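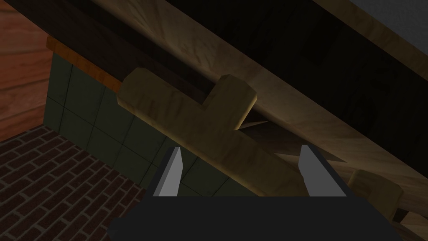

**From:** Thilini Weerakoon
**To:** Hourani Building Residents and Owners list
**Date:** May 27, 2021
**Subject:** Re: Proposed change to water shutoff notices

Dear members,

Thank you to all who replied to the draft notice policy. I am writing on behalf of the building office to answer the points raised by Mr. MacLeish, whose message is quoted in part below, and to set out the wording that will go to the owners' meeting in July.

> On the shutoff in the east stairwell, Alistair MacLeish wrote:
>
> The notice was posted in the lobby the evening before. Those of us who use the garage entrance do not pass through the lobby and had no warning at all. My neighbor on the eighth floor was in the middle of a load of laundry. I would ask that the office send notices by email as well as on paper, and that the minimum period be longer than one day. I would also like to know who decides what counts as an emergency. The word was used twice this spring for work that had plainly been scheduled with the plumber in advance.
>
> Lastly, the notice gave a start time but no end time. Could that be corrected?

The office accepts the first point. From now on, every planned shutoff will be announced on this list and on paper in both the lobby and the garage entrance. Residents who do not use email may ask the front desk for a printed copy under the door. There are 115 units in the building, and at present 17 of them have asked for paper delivery. Please let Anas Najjar at the front desk know if you wish to be added.

On the length of notice, the draft now reads as follows:

> Planned work affecting the water supply of one or more units shall be announced no fewer than three full days in advance. The notice shall state the stairwells affected, the expected start and end times, and the name of the contractor.

Mr. MacLeish asks who may declare an emergency. Under the current rules this falls to the building manager, Imad Nimri, or to the person acting in his place. The draft limits the term to an active leak, a failed valve or pump, or an order from the city. Work that has been booked ahead will be treated as planned work – including work by Lesix, our regular plumbing contractor, under its yearly agreement.

Two owners asked whether a fee could be charged to units that request a private shutoff for their own remodeling. The draft sets this at $500 for a full stairwell. Shutoffs limited to a single unit would remain free of charge where the unit has its own working valve. Several of the older units do not, and Mr. Nimri is preparing a list.

Comments on the wording may be sent to this list or to me directly. Please quote only the part of the text you are answering, as long replies are being cut short in the daily digest.

Respectfully,

Thilini Weerakoon
Secretary, Hourani Building Office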